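Wernon Countertop Dishwasher – Installation and First Use
Section 4: Preparing the place and connecting the water

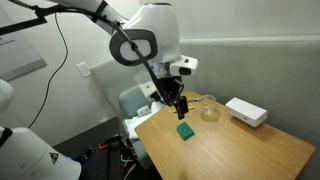

Page last changed: 03/04/2022

Before you start, read section 3 (Safety) to the end. You need a flat screwdriver, a bucket and a dry cloth. A pencil and a small sponge are also useful.

4.1 Choosing the place

1. Put the appliance on a flat and strong surface. A wooden table is permitted if it does not move when you push it with the hand.
2. Leave 12 cm free behind the back wall, so that the hoses are not bent.
3. Mark the position of the front feet with a light pencil line. You will need this line again in step 4.3.
4. Wipe the surface with a slightly damp sponge and let it dry before you put down the feet.

Note: The door opens to the front and down. Check that it can open fully before you connect anything.

CAUTION: Do not place the appliance above a cooking stove or directly beside a heater.

4.2 Connecting the inlet hose

1. Close the water valve of the house.
2. Unscrew the aerator from the faucet. Keep it in a safe place.
3. Screw the adapter (part 496) onto the faucet by hand. Do not use pliers.
4. Push the gray end of the inlet hose onto the adapter until you hear a click.
5. Open the water valve slowly and look for drops at both ends of the hose.

If there are drops, close the valve, take off the hose and look at the rubber ring inside the adapter. The ring must lie flat. Faucets of the make Rusnák have a different thread, and for them you must order the Plarkden adapter separately.

4.3 Connecting the drain hose

1. Hang the curved end of the drain hose over the edge of the sink. The end must not stand under water.
2. Fix it with the suction holder. The sink must be clean and dry at this place.
3. Check that the front feet still stand on the pencil line. If the appliance has moved, push it back – do not pull it by the door.

The drain hose may be made longer, but the total length must not be more than 2000 mm.

4.4 First run without dishes

1. Connect the power plug. Do not use an extension cord.
2. Fill the salt container as described in section 5.
3. Choose the program "Rinse" and press Start.
4. Stay near the appliance until the program has ended. It takes roughly 100 minutes, also with empty baskets.
5. Close the faucet and wipe the door seal with the dry cloth.

Note: A light smell of rubber during the first run is normal. If you still notice it after the third run, please write to the Gundcombe service office and give the serial number from the inside of the door.

Continue with section 5: Salt and rinse aid.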